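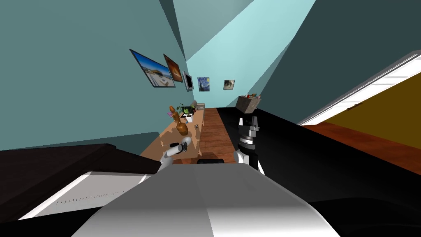
August 1, 2025. Gripper comparison in simulation, kitchen scene, Proner against Brernetti. Same controller for both, 14 runs each. Proner closes more evenly but drifts at the wrist on long reaches. Logged at step 4000.
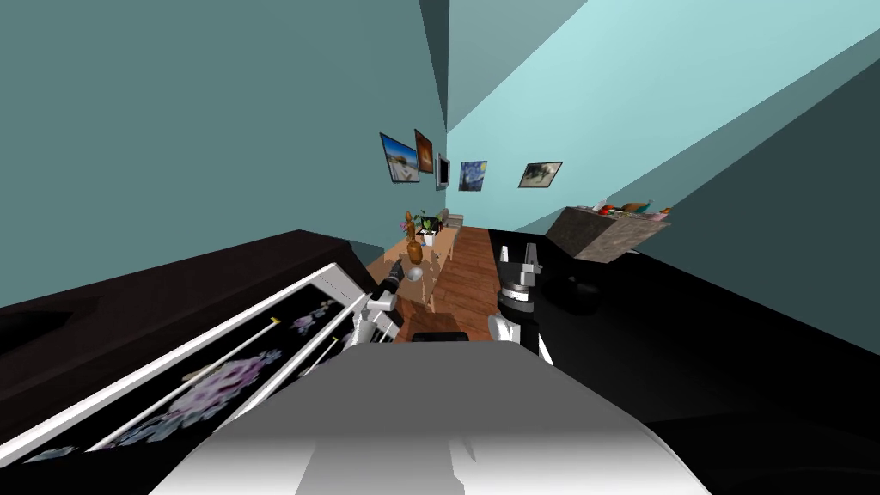 Benito Barrios thinks the drift is in the controller gains and wants them halved before anyone blames the wrist. Fair - will rerun six with his values.

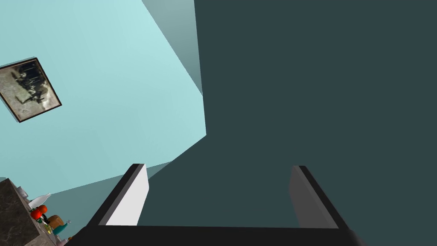
Wrist camera delay is now nine steps, too slow for closing on small items. Try the Garrido driver on Monday.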